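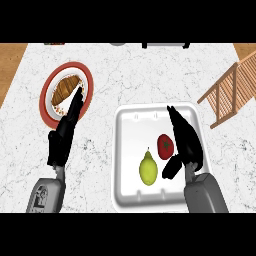
Cruasanes en casa: lo que he aprendido después de un invierno

19 de marzo de 2023

Empecé a hacer cruasanes en noviembre porque cerró la panadería Lisa, la que tenía debajo de casa, y la siguiente que me gusta está a dos autobuses. No tenía experiencia con masas hojaldradas. Sabía hacer pan de molde y poco más. Desde entonces he hecho una tanda casi todos los fines de semana y he tirado bastante mantequilla a la basura, así que dejo escrito lo que me funciona.

La harina

Las primeras tandas las hice con harina floja de supermercado y la masa se rompía al estirar. Luego pasé a una de fuerza muy alta y ocurría lo contrario: encogía en cuanto soltaba el rodillo y acababa peleándome con ella. Ahora mezclo a partes iguales harina de fuerza y harina de repostería. La de fuerza la compro en Monovico, una tienda de granel cerca del mercado donde también tienen levadura fresca los jueves.

La mantequilla

Es lo que más cambia el resultado. La mantequilla normal de desayuno lleva más agua, y en mi horno eso termina en una bandeja encharcada y un cruasán con el interior apelmazado. Uso una con el 82 % de materia grasa, que no siempre encuentro. Cuando la veo compro varias y las congelo.

Tiene que estar fría pero flexible. La golpeo con el rodillo entre dos papeles hasta que se dobla sin partirse. Si se parte, dentro de la masa hará trozos y no capas. Si brilla o se pega al papel, vuelve a la nevera diez minutos.

Los pliegues

Hago tres pliegues sencillos, con reposo en la nevera entre uno y otro. Probé el doble pliegue que recomiendan en algunos libros y no noté ventaja. Lo que sí noté fue el reposo. Al principio le daba 25 minutos y me parecía mucho; ahora le doy más de 25 y, si la cocina está caliente, lo dejo casi en una hora. La masa se estira entonces sin protestar y los bordes quedan rectos.

Otra cosa que tardé en entender es que hay que cortar los bordes antes de formar. Da pena, pero por ahí las capas están cerradas. Los recortes los enrollo con azúcar y canela y los horneo en un molde de magdalenas.

Formar

Corto triángulos largos, de unos dos palmos escasos, y hago una muesca en la base. Enrollo sin apretar. En las primeras tandas apretaba mucho y el centro quedaba crudo. La punta va siempre debajo, tocando la bandeja, para que no se abra en el horno. De cada masa me salen 7 cruasanes medianos, a veces con un octavo deforme que se come quien esté más cerca.

La fermentación

Aquí es donde he fallado más veces. En enero mi cocina no pasa de diecisiete grados y las recetas dan tiempos pensados para sitios más cálidos. Lo he resuelto metiendo la bandeja en el horno apagado con un cazo de agua caliente, sin pasarme, porque por encima de veintisiete o veintiocho grados la mantequilla se escapa. Están listos cuando tiemblan al mover la bandeja y se ven las capas por el lado. En invierno son casi tres horas.

El horno

El mío es un Baxter de segunda mano que calienta más por el fondo. Precaliento a 200, pinto con huevo batido y una cucharada de leche, y a los diez minutos bajo a 180 y giro la bandeja. En total suelen ser entre dieciocho y veinte minutos. Conviene sacarlos más tostados de lo que pide el cuerpo. Los pálidos se hunden al enfriarse.

Después van a una rejilla. Hay que esperar al menos media hora para abrirlos, aunque cueste. 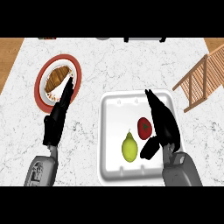 Un cruasán servido en plato blanco, sobre otro de borde rojo anaranjado.

Congelar

Se pueden congelar ya formados, antes de fermentar. Los pongo separados en una bandeja y, cuando están duros, los paso a una bolsa. La noche anterior los saco a la encimera tapados y por la mañana solo queda pintar y hornear. Suben un poco menos que los del día. Los horneados también se congelan bien y se recuperan con cinco minutos a 160.

En abril quiero probar con masa madre. Tengo una receta apuntada de un curso que hice en Millmont, con un reposo larguísimo en frío, y todavía no me he atrevido. Si sale algo comestible, lo subiré con las cantidades.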